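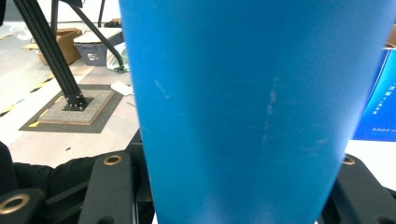
2018-02-04, notebook, Birnitus bench side

Long one today, sorry to whoever reads these after me. We've been on the cup-sorting cell for the Lukano order and I finally sat down with the numbers: 437 pick-and-place runs logged, and most of my notes are about people! The packers used to stand at that table all shift. Now two of them teach picks with the hand-held gripper and the rest rotate through, and the talk at lunch has changed completely (less about sore wrists, more about whose demos the software likes). The blue cup has whitish scuffs running down the middle of the body, plus a short streak up on the left, so I've put "check finger pads" on my list. Same for the brass-colored rings in the fingers, I want to look at every one of them for play.

Things I heard this week and don't want to lose:

- The evening crew feels like they're training their own replacement. Fair thing to say. I told them what I know, that Clultora has promised no cuts through the pilot, and that I don't know what comes after.
- One packer asked if teaching time counts toward rate. It doesn't right now, and it should. 90 minutes of demos is tiring work and on paper she looks slow. **Raise with Berrada before the next review.**
- Everybody hates the beep on a rejected run. Me too. Turned it down, will try killing it.
- People slow way down when the supervisor walks by, and those runs come out stiff and weird. Maybe he could just... not hover?

Target is 500 runs before we freeze the set, so 63 to go. The old manual line did 1,312 cups on its best shift and I keep getting asked when the cell will match that. No idea yet, and I'd like us to stop quoting that number at the packers.

To do: swap pads and rerun the tapered cups at a lower grip force. Write up the rate question in plain words. Ask the evening crew if they want to pick the next item themselves, they have better ideas than I do about which ones are a pain.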